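Bench notebook, Plandthorpe packing room
December, second week of the tote trial
Kept by Meenakshi A. Additions by Gerrit marked GN.

7:40. Both stations up. Left gripper on station 2 needed its zero redone, jaws were reading partly open when fully closed. Did it twice, second one held through the first batch. Cable strain on the same gripper still bothers me. Gerrit says leave it until the new clips come from Staturport.

Where we are with the count: 973 usable runs on the lidded tote job at the end of last shift. Irngate wants the whole set before they retrain, and they want more of the awkward ones, meaning the lid does not start where the procedure says it starts. We have plenty of tidy runs. Asked the line people today to set the box down however it lands and go from there.

Task list for today, unchanged from the sheet:
small item into tub
lid over
both latches
lift by handle, set down, open again

Batch size is 20 and then the person swaps out. We tried 30 in the first week and the last ten were sloppy, and two people had sore thumbs. Thumb position is still a problem. The grip body is made for a bigger hand than mine and I end up pressing on the side of it. Gerrit lays his thumb on top. Neither of us was taught one way or the other and I think the sheet should say which.

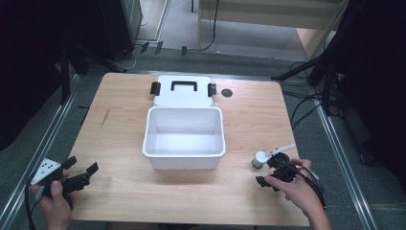 Station 2, lid folded back, tub empty, small item still on the table at right.

Latches are the slow part. With bare hands you press both at once with the heels of your hands and don't think about it. With the grippers you have to come at each one from outside and push down at an angle, and the tub slides if nothing is holding it. Best method so far is Gerrit's: left gripper braces the wall, right does the right latch, then swap. Costs time but the failure rate dropped enough that I'm writing it into the sheet.

GN: It only works if the tub is square to you. If it is turned more than a little, brace on the corner.

Small item is harder to pick up than the box is. It rolls, and the stick end catches on the rim on the way in. Picking by the cap is more reliable than picking by the stick. Noted both ways on the log, since Irngate asked for failures to be kept and labeled instead of deleted. Please stop deleting them. I found 6 gaps in the numbering from last shift.

11:15. Long talk with the packers at break. Writing it down because it will come up at the Magagula review and I'd like it to be what they said.

The plan as it stands is that closing and stacking goes to the arm cell in the spring and the packers keep filling, checking and anything returned. On paper no hours go. What they raised is that closing and stacking is the part of the job where you stand up straight and look around. Filling is all neck. If you take the closing away, you get a whole shift of filling. I had not thought of it in those terms and I don't believe the plan has either. I suggested rotating onto the recording stations and later onto minding the cell. They would like that in writing, with the pay grade next to it. Reasonable. I can't promise the grade, will ask.

Second thing they raised: the runs are recorded from their hands, so are the runs also a measure of their speed? I said no, and that the log carries a station number and a batch number. Gerrit pointed out that the swap sheet has initials and times on it, so anyone who wanted to could match them up. He's right. From tomorrow the swap sheet has no times, and the old ones come off the shared drive. Need to tell Irngate the same rule applies at their end.

1:30. Station 1 lost tracking three times in one batch. Marker plate had a smear across it. Wiped it, fine afterwards. Adding "wipe plates" to the start of every batch.

Station 2 ran clean until the right-hand cable got under somebody's forearm and pulled the item off the table. Kept the run, labeled it. Would like the cables to drop straight down from the grip and go off to the side of the person. Today they run wherever there is slack. Same goes for the ones on the floor behind the table, which need taping before anyone walks back there with a full tote.

GN: Tape ordered. Also try the tub with some weight in the bottom. Empty, it moves too easily, and the real ones go out full.

Agreed on the weight. Will do one batch empty and one loaded tomorrow and compare the latch step only.

Open:
thumb position, decide and write down
clips from Staturport
pay grade for station rotation (me, before the review)
swap sheet without times (GN)
ask Irngate how many odd-lid runs is enough, they keep saying "more"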